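Sorting small toys on the floor is easier with a sheet of brown paper under everything. It marks out the work area and saves you sweeping up afterwards.

## What you need

- A sheet of brown paper, big enough to kneel beside
- 2 shallow baskets in different colours
- A roll of packing tape
- A damp cloth

## Steps

1. Clear the floor and unroll the paper. Leave a strip of bare floor to walk on.
2. Put one basket on the left for toys and one on the right for household bits.
3. Tip the toy box out in the gap between them, a third of it at a time.
4. Pick up each thing once and put it in a basket. Anything broken goes straight in the bin.

Don't split the toys by type yet. Play food, animals and soft blocks can all share the first basket – they get separated when they go back on the shelf.
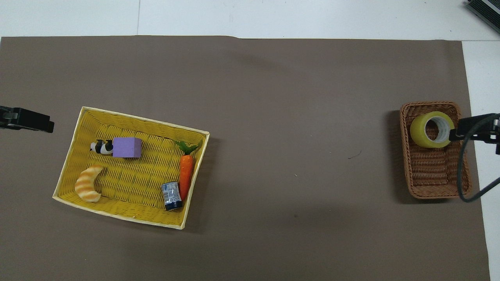
*Toys in the yellow basket, packing tape in the brown one.*

When the toy basket is full, wipe the hard toys with the cloth and let them dry before putting them away. Foam blocks only need a shake.

Fold the paper inwards from the edges so the crumbs stay in the middle, then shake it out over the bin. It can be used again in April, or whenever the toy box next won't shut.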